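**Ticket 1389 – Dish station, Rankin kitchen, table 2**
Opened by: Myrto Athanasiadis
Assigned to: Przemysław Górecki
Status: open

Reported Friday. Dishes set on the white table slide toward the wall side when the dishwasher runs. Surface wiped down with Ullirov cleaner before each shift. Same complaint as ticket 901, closed in December after the feet were adjusted.

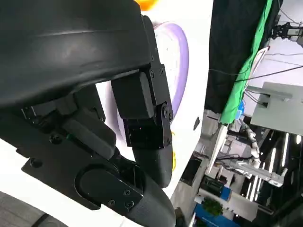
White surface with the purple-rimmed round piece, table 2.

07:40 – Checked level along both axes. Long axis fine, short axis low at the wall side. Raised the wall-side feet; sliding reduced but still present.

08:15 – Rinsed off cleaner residue with plain water and dried. Repeated with a 400 g load on a dinner plate. No movement over one full wash cycle.

Next: switch to Kellelus cleaner for a week, leave feet as set. Myrto to note any further sliding here – please don't open a new ticket.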